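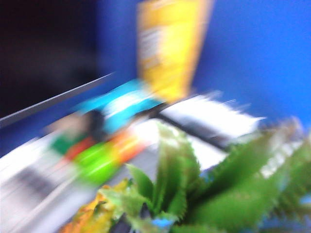

Plant visit: Geko compact sedan line, Plakau

47 shares | 6 comments

The Plakau plant builds the Geko, the four-door that Marikar introduced as a replacement for its older compact. Visits run in February, during the model changeover, when the final assembly hall is open on one side and the body shop can be seen from the upper walkway. The tour takes 2 hours. Closed shoes are required, and phones go in a locker before the body shop.

The route starts at the press shop. Coils arrive by rail from Plikden and are cut, washed and fed to a tandem line that stamps the outer panels. Doors and hoods are checked on a light table at the end of the line. A panel with a surface defect is marked in grease pencil and either reworked or scrapped. The guide said the rear quarter panel was the hardest part to form because of the crease above the wheel arch, and the die was recut twice before launch.

Body framing is mostly spot welding, with structural adhesive along the roof rails and the door openings. The new body uses more hot-stamped steel in the B-pillar than the old one did. A cutaway shell at the end of the walkway shows the grades in different paint colors. Mild steel is still used for the floor and the spare wheel well.

The paint shop is closed to visitors. There is a short film in its place, with poor sound.

Final assembly was the longest stop. Bodies come in with the doors already removed, and the doors are built up on a parallel line and rejoined near the end. The dashboard goes in as one module through the front door opening. Engine, front subframe and steering rack are raised from below in a single operation. Two engines were being fitted during the visit, the base four-cylinder and the turbocharged version, in no fixed order. Trim levels are mixed on the line as well, and each body carries a build sheet on the hood.

Side curtain airbags and a rearview camera are standard on all trims. Automatic braking is standard on the upper trims and optional on the base car. The sensor for it is aimed at a target board after wheel alignment, and the car does not leave the station until the aim is accepted.

Every finished car goes over a rough-surface track inside the building and then through the water test. Output on the day before the visit was 1,112 cars over all shifts, according to the board by the exit. The lot outside holds cars for up to 24 hours before they are loaded.

Visitors can sit in a finished Geko in the lobby. Rear headroom is adequate for an adult of average height. The trunk opening is wide, but the load lip is high. The rear seat folds in two sections and does not lie completely flat.

Parking at the north gate is free. Groups are limited to 100 people per day, and the morning tours fill first.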